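Can a mending cantrip really fix a magic item, or is my DM having me on?
Tabletop and Roleplaying > Rules and Rulings
Asked by Nerulance, 346 views

I play a gnome tinkerer in a homebrew campaign that's been going since May. The setting is the Waltenine Coast, if that means anything to anyone, and it uses the usual fifth edition rules with a few pages of house rules stapled on.

Last session our party paid 300 gold to a travelling repairer to have a cracked lantern fixed. The lantern was magical before it broke. It showed hidden doors within 40 feet. The repairer cast mending on it, handed it back, and the DM told us it now gives light like any other lantern and nothing else. When I complained, the DM said mending fixes the object and doesn't bring back the magic, and that my character of all people should have known that.

My trouble is with the second part. I have proficiency in tinker's tools, I'm a gnome, and gnomes in this setting are supposed to have a nose for this stuff. I didn't get a roll. I wasn't told anything until the gold was gone. To me that smells like a DM who looked up the spell after the fact and didn't want to give the money back.

So is the ruling right, and should I have been given a check before we paid? I've read a dozen threads that say "ask your DM", so please don't bother with that one.

Waltenine Coast house rules say nothing on repairs. I checked twice.

Tonside
Marked as most helpful

The ruling is right, or near enough. The spell says it can physically repair a magic item but can't restore magic to it. There's no wiggle room there. If your table plays with the printed text, the lantern comes back as a plain lantern, assuming the magic went when the glass did.

That last bit is where I'd push. Nothing in the standard rules says a magic item loses its magic when it cracks. Most are described as tougher than normal gear, and a crack is a long way from being destroyed. Did anyone cast detect magic on it while it was broken? Did your DM say it had gone dead, or did you all just assume so because it stopped working? If it was still giving off an aura, a repair should have brought it back, in my opinion, as the magic was never missing in the first place. If it had no aura, you paid 300 gold for a glazier.

As for the check, I'm doubtful about your argument. Tinker's tools let you take things apart and put them together. They don't cover enchantment. An Arcana check is what I'd have called for, and being a gnome gets you nothing on that roll by itself. A rock gnome does get a bonus on History checks to do with magic items and technological devices (artificer's lore, double proficiency), and people forget it constantly. It's History, though, so it would tell you who made the lantern and when, or what it was famous for. I could see a generous DM stretching it to "you recall that lanterns of this make don't survive a cracked lens". I could also see one who wouldn't, and I wouldn't call that cheating.

Where I agree with you is the timing. If the character would plainly know something, the player gets told before the money changes hands. "Your character should have known" is a line that should never come after the purchase. Either the gnome knew, and you should have been told, or the gnome didn't, and there's nothing to scold you for. Your DM is trying to have it both ways.

One thing about the cantrip that may help next time. It only fixes a single break or tear, no bigger than a foot in any dimension. I keep a few things from around the house near the gaming table to settle arguments about size, and the bread box is the usual one for "would that fit in a pack".
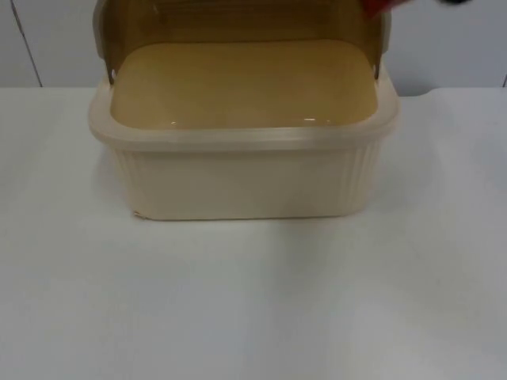 The bread box with its lid up.

Lids are a good case, too. If a hinge snaps on a chest, that's one break, and mending does the job. If both hinges snap, I'd say two castings. If the lid has been smashed to bits by the barbarian, you're there all afternoon at a minute a go, and some tables won't allow it at all. So ask how many cracks the lantern had. If it was more than one and the repairer cast the spell a single time, you didn't even get the repair you paid for, and I'd be marching back into town.

Also, 300 gold for a cantrip is daylight robbery. There's no fixed price for a cantrip in the core book that I can find, but a level one spell from a town caster is usually put at ten to 50 gold, and a cantrip ought to be well under that. Someone at your table should have smelled a rat at the price.

Msimang

Got to disagree with the above. It's a homebrew world so what the book says about mending doesn't matter much. My group ruled years ago that mending brings the magic back if you cast it within a day, and the game didn't fall over.

And gnomes should get the roll. What's the point in picking a gnome tinkerer if the DM treats you like any other punter in the shop? I'd ask for the gold back and if they won't budge, steal it off the repairer. The lantern shows hidden doors so it's worth at least 500, you're already down on the deal.

Tonside
Reply to Msimang

I'd like to know where 500 comes from. Items like that don't have a set price, only a wide range by rarity, and we don't know the rarity. House rules are fine when they're written down, but the asker has said theirs are silent on repairs, so you fall back on the printed spell. "My group does it differently" doesn't tell anyone whether this DM got it wrong.

Msimang
Reply to Tonside

It's what we sold ours for.

Nerulance
Reply to Tonside

Thanks. I went back through my notes and no, nobody cast detect magic. The wizard had it prepared and all. The DM's exact words were "the light goes out and the glass splits", with nothing about the magic going. One split, so the single casting was enough.

I raised the aura thing in our group chat and the reply was "hm, I'll think about it", so either I've got a point or I'm being fobbed off. I'm not convinced the price was an accident either, given that the repairer left town the same night. If it was a con from the start then fair enough, but I'd want some way my character could have spotted it, and I still haven't heard what that was.

Not stealing anything. The paladin would have a fit.

Tonside
Reply to Nerulance

Left the same night? Then I'd hold off on the complaint for one session and have the wizard look at that lantern first. I'd also ask whether it's the same lantern.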